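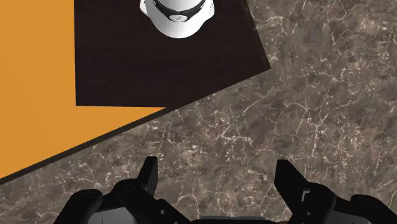

From: Kavitha Warrier
To: Mostyn users list
Date: Wednesday, June 17, 2020
Subject: Re: Nernix sim package, worth the renewal?

Elin Gough wrote:
> Our Nernix trial runs out soon and I have to say yes or no
> to a full seat. Has anyone used the tabletop scenes for
> gripper work? Mainly I want to know if the wrist view is
> any use, and if support answers.

Elin,

We've had two seats since January. My notes so far.

The wrist view is good enough for us. You get both fingertips, the table and the floor past the edge of it, and the arm base if you tilt up far enough. The marble floor is busy, with a lot of pale veins, and I would swap it for a plain one before training anything on it. The orange and dark wood table top is fine as it is.

Finger models are decent. Ours open and close at the right width, but contact on thin parts is still poor. Idris ran 100 picks with a flat washer and gave up on the default friction values. He has a settings file that works better and I can send it.

Support took three days on my first ticket and the same day on the next. If you write in about the import error, quote ticket 2811 so they don't start over.

We looked at Korkard too. The price was lower but it had no wrist view at the time. Sayaka may know if that changed.

I'd renew one seat and wait on the rest.

Kavitha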